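Chapter 7
Folding, Sorting and the Clear Surface

I learned to fold at the back of a hotel laundry in Baysal, which had 278 rooms and one very long table, and I was dreadful at it. My towels came out as lozenges. The woman next to me could do a stack of 30 while I was still hunting for the corners of my fourth, and when I asked her how, she said I was folding in a muddle and would go on being slow until I stopped. It took me an embarrassingly long time to work out what she meant (she meant the table, mostly, and the heap I kept on it).

So we're starting this chapter with the surface, before we get anywhere near a sleeve or a seam. In Chapter 6 you sorted by fabric and by where things live. Now you need somewhere to put them down. A bed will do at a pinch, but it's too low and too soft, and the cloth sinks into it just where you want a crisp edge. I like a table or a desk, hard and flat, and I like it pale if the washing is dark, and the other way about if you have the choice. Navy on white is a gift. You can find the hem at a glance, and a stray sock has nowhere to hide.

Then there's the matter of what to do with the crumple. Everything arrives crumpled, whether it's come from the drier or the basket or the bottom of a suitcase, and the temptation is to start folding straight off the lump. Please don't! Put one item down by itself, find two corners that belong together, and open it out fully before you make a single crease. I call this "landing" the item, and I'll be using the word all the way through to Chapter 9, so you may as well get used to it.
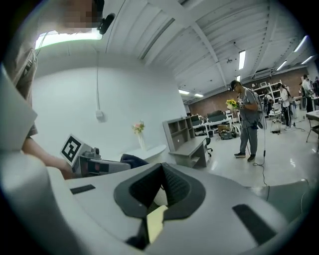
What about people with no room to land anything? One reader of the first edition, Pravar, wrote to tell me that the advice was all very well but his only table was also where he ate, worked and kept the post, and that by the time he'd cleared it he had lost the will to fold. He does his shirts one at a time on a tea tray now, balanced on the arm of the sofa, and says they come out fine.

I've tried the tray and I have to admit it's good for small things. It's hopeless for sheets. But his letter did make me change my mind about shelves, which I'd barely mentioned before. If you have open cubbies near the place where you fold, leave one or two of them empty on purpose and use them as a halfway house. The post goes in there while you work, or the finished pile does, and it all comes out again afterwards. A vase of flowers can stay where it is as long as your elbows know about it. Mine didn't, once, and I had a whole load to wash again.

You'll want a few things to hand before the first exercise:

One dark T-shirt, any size
Two tea towels of the same make
A pillowcase
A surface at hip height, wiped and dry

Wash your hands, too. I forget this constantly.

Exercise 7.1 is the plain third fold, and it's the one everybody thinks they know already. Do it anyway, ten times with the same T-shirt, shaking it back into a crumple in between.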